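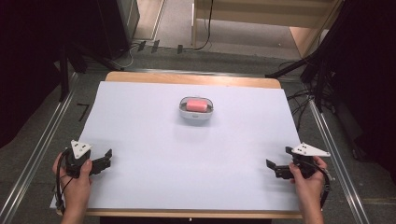
Pink sponge in the small white oval dish, Dobre range.

Dobre Oval Dish, white, item 3205

I've sold this little dish in my Sasbridge shop for 12 years and I still have one beside my own sink! It's a favourite of mine – plain, small and easy to live with. Customers buy it for soap, rings, tea bags, you name it. The sponge is sold separately (item 3643), and I've got the Varkau tray in the same colour if you'd like a set.

Price: $8 each
Pickup from the Sasbridge shop, or I can post it. Grey is back in stock in June.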